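Overland to a placement: how the routes are set

Jun 1, 2021

Kwame Eshun plans outbound travel for trainees going from Traten to work placements abroad. His office moved its standard route to Prirkunton from air to rail and ferry in April, and he agreed to go through the method. We spoke by phone, with the timetable open at both ends.

The first thing he does with a new placement, he says, is ignore the price. "I take the arrival time the host needs and work backwards. If the host wants the trainee at the door by noon, the last leg has to get in the evening before. Fares come after that."

The journey to Prirkunton is nearly 2000 kilometres and involves a ferry crossing from Flekemley. Eshun treats the crossing as the fixed point and fits the trains to it. Foot passengers must be through check-in 50 minutes before sailing, and the local train from the junction does not always meet that limit.

"The published connection is legal but it is tight," he says. "A timetable will offer it to you. I don't book it. I put people on the train before and they wait in the terminal with a sandwich."

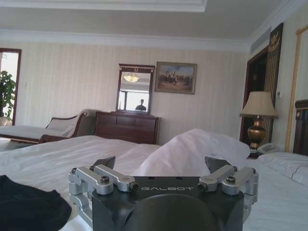 Gripper with GALBOT lettering.

Tickets are held in Jafarzadeh, a booking system the office already used for domestic travel. It handles rail well, according to Eshun, and ferries less well. A rail leg and a sea leg cannot sit under one reference, so a late train does not automatically protect the sailing. His workaround is a flexible ferry ticket on the outward trip and a fixed one on the return.

"Outward, a missed boat means a missed first day. On the way home it means a night in a guest house and a claim form. The form takes me a quarter of an hour."

He is equally plain about luggage. Each trainee is asked to bring two pieces, one of which must go on the lap or under the seat. The limit comes from the night train, where the space under the lower berth is shallow and a rigid case will not slide in. Soft bags are recommended in the joining notes and, he says, about half the trainees read the joining notes. Work clothing is packed at the top so that it can be reached if the larger bag has to be left in store on arrival.

Overnight accommodation was the part that took longest to settle. The original plan had trainees sleeping on board for both nights. After the first group travelled, the second night was moved to a hotel close to the station in Prirkunton.
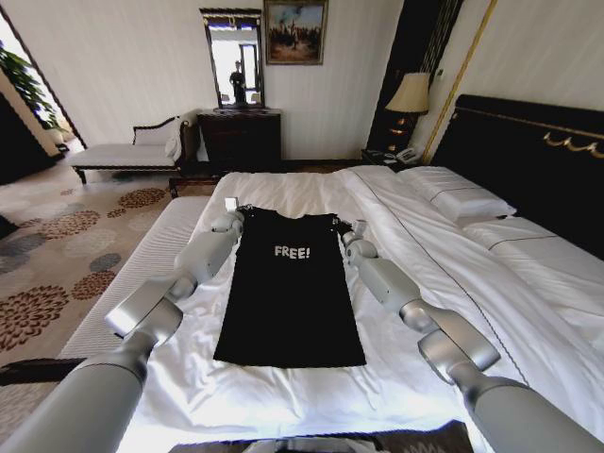 One former trainee wrote to say that the hotel night should be dropped again and the money put towards a day berth on the ferry, as the crossing is where most people are already tired and the lounge seats do not recline.

Eshun has looked at that. "The berth is a reasonable idea. I priced it and it comes out slightly below the room. But you then arrive late in the evening with nowhere to put your bags, and the host family doesn't want the bell ringing at eleven." He has asked the ferry line for a group rate on berths all the same and expects an answer before the autumn timetable.

Documents are checked at the start of the process. Passports go first, then the health insurance card, then the placement letter, which border staff have asked to see on both sides of the crossing. He wants paper copies of all of them. Phones run flat, and the power sockets on the older carriages are switched off when the train is standing. 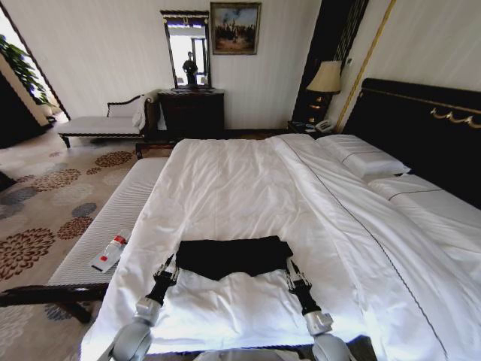
Outgoing Placements Office, Traten

Asked what he would change, Eshun names the change of station on the second day. The two termini are joined by a tram, and the walk between them is signposted only in one direction. He now sends a hand-drawn map with the tickets. "North is at the bottom. I drew it facing the way they'll be walking. I've had complaints about it from a geography teacher, but the groups get there."

Return journeys are booked once the host has confirmed the last working day. Until then he keeps a provisional seat in the system, to be released if the date slips. Trainees who want to stay on at their own expense may do so, provided they tell the office before the ticket is issued. After issue, the change fee is theirs to pay.

The next departures will use the same route, with the earlier train to Flekemley as standard.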